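Cable loops blamed for stoppages at Dokunbridge robot lab

A run of sudden stops on a two-armed robot cell in Dokunbridge has been traced to its cable conduits, and the team at Zirkent is delighted to have found the cause at last.

The cell practises fiddly household jobs with plugs, adapters and sockets, and it had been going very nicely until May. Then the right arm began to freeze in the middle of a task, up to 14 times in a single shift. Each freeze tripped the safety stop and held both arms where they were until a person reset them.

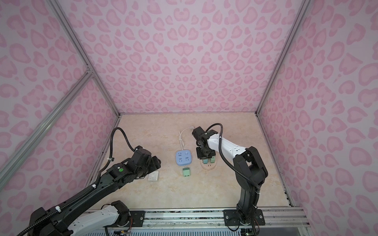 A pale green plug held over the round floor socket in the Zirkent cell.

Nothing was broken and no one was hurt, but the stops were a real puzzle. Engineers first suspected the gripper, then the software, and swapped the wrist motor twice. The answer came from Miłosz Kołodziej, who sat down with 40 logged stops and spotted that 19 of them came at almost the same wrist angle - a lovely bit of detective work!

At that angle the corrugated conduit was tugging on a connector inside the wrist, and the signal dropped out for a moment. The controller did what it should and shut everything down.

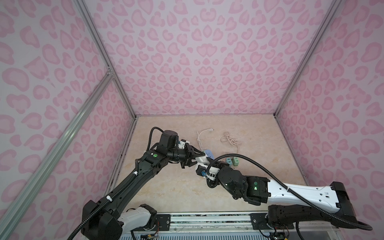
Jobs that bring the two grippers close together were the worst, as the arms have to twist further to keep clear of each other. Zirkent has now cut the speed for those tasks and is trying out a longer conduit with a softer clip at the wrist, made by local firm Krawczyk.

"I was so pleased I rang the workshop at eight in the evening," said Kołodziej. "It's a tiny connector and it had us chasing our tails for weeks."

The new clip has run for 8 shifts with one stop, which is still being looked into. A second cell at Rimwood uses the same wrist and will stay switched off until its connectors have been checked. Zirkent has also promised to share its notes with other labs that run similar arms - great news for anyone who has been scratching their head over the same fault.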